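Home | Forums | Shop Floor Talk | Assembly & Kitting | Search | Log in

Two-armed robot on the kitting bench, what happened to your people?

12 replies — 200 views — 2 shares

benchrat56
We build small drive units at a plant outside Turnmont. Since April one of the kitting benches has been run by a two-armed robot with fingered hands. It sets blue pegs and pulleys out on a printed board, same layout the people use.
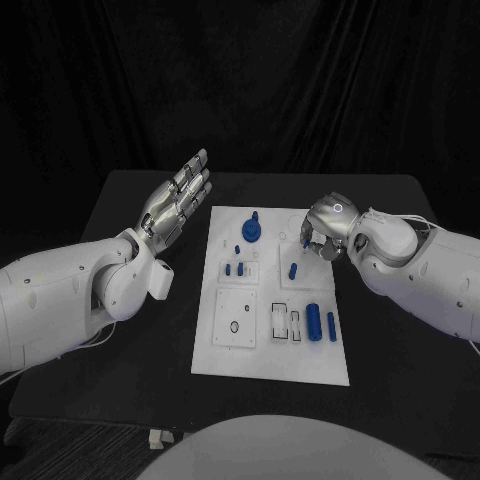 My question is about the job, more than the machine. Four of us used to rotate through that bench. Now one person minds it and the rest went to final assembly or packing. Pay is the same so far. The minder loads parts, clears the board and writes down every stop. I did it for a month and my hands felt better, but I was bored by ten in the morning. Anybody further along than we are?

Reply | Like (12)

kistumside_nights
We had a cell put in at Kistumside two years ago. Same story for the first few months. Then they figured one minder could watch two cells, then three, and the minder stopped being a bench job and turned into a walking job. Get the duties on paper now.

Reply | Like (56)

oldtorque
I don't see the problem. Small pegs all shift is how I ended up with a brace on each wrist. Let the thing have it.

Reply | Like (2)

kistumside_nights
I'm not arguing for the pegs. I'm saying four people had that bench and now it's one.

Reply

oldtorque
And the other three are working, he said so.

Reply

mfg_tech_lou
I'm on the tech side at Nusbridge, so take this how you want. The stops log is worth more than people think. Ours went into a binder for months and the integrator never saw it. When we started sending it over, they changed the part layout and the stops got less annoying. The operators who kept the log ended up doing the layout changes themselves, and two of them moved up a pay grade for it. It took a grievance to get there — the company's first answer was that writing things down was part of minding.

Reply | Like (12)

benchrat56
That's useful. Our log goes to the supervisor and I have no idea where after that. I'll ask.

Reply

pallet_jan
Does the rotation still exist for the other benches? At Engström they dropped rotation completely when the robot came in, and the people on final assembly got stuck there. More sore shoulders than before. So the wrists got saved and the shoulders paid for it.

Reply | Like (2)

benchrat56
Rotation is "paused" is the word we got. Final assembly is overhead drivers most of the shift, so yes, I can see that coming.

Reply

oldtorque
OK, that one I'd fight. Pausing rotation has nothing to do with the robot. That's scheduling.

Reply | Like (12)

kistumside_nights
It came in the same week, so it has something to do with it. But agreed on fighting it.

Reply

mfg_tech_lou
Ask for the minder spot to be part of the rotation too. A couple of hours each and everyone learns it. Ours does it that way, and it also covers you when somebody is out sick.

Reply | Like (2)

benchrat56
Taking that to the shift meeting. Will post what they say.

Reply

Previous topic | Next topic | Back to Assembly & Kitting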